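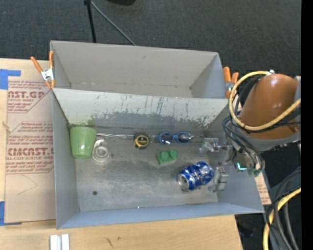 May 8, 2020

I have been putting off the odds and ends for weeks now. You know the sort of things I mean — whatever gets picked up off a windowsill or out from under a car seat and has no proper home, so it goes wherever there's room. We have a drawer for it in the kitchen, a basket for it by the back door, and (I'm ashamed to say) a whole shelf in the garage that hasn't been touched since we moved to Rondham.

My neighbor Maricica Dobre has a rule about this that I've always admired and never once followed. Everything goes into one big container first, all jumbled together, and you aren't allowed to put anything away until you've had a good look at the lot. She says if you sort as you go, you just end up moving the same junk from one drawer to another. I've done exactly that for years, so I can't argue!

Tape is my worst habit. I buy a roll, lose the end, get cross with it, and buy another. My grandmother used to fold the last bit under to make a little tab, and I do it too when I remember, and it saves a lot of scratching around with a fingernail. The tape measure is a different story, because I never have one when I want it. When we ordered the bookcase from Velden I measured the alcove with a piece of string and a school ruler, and the bookcase came out 2 centimeters too wide. It lives in the hallway now. So a tape measure gets the best spot in the kitchen drawer, right at the front, and Vlad has been told to put it back.

Sunglasses go on the hook by the door, blue frames or not, scratched or not. Empty cans go straight to recycling, and I really don't know why that one is so hard for this family. Plastic cups I'm softer about. A green one is just the thing for starting basil on the sill, once you've poked a few holes in the bottom, and I'd like to have a row of them going by June.

And then there are the toy bricks. We have the big set, 1000 pieces on the box, and I'd be surprised if we still own 700 of them. They turn up in coat pockets, in the flour bin, once in a boot on the way to Burkura. I keep a jar on the bookshelf for the strays, and when it's full the whole lot gets tipped back into the set, and for an evening or so everybody builds things again.

The garage shelf is next. I've promised Maricica I'll start at the left-hand end, where the paint cans are.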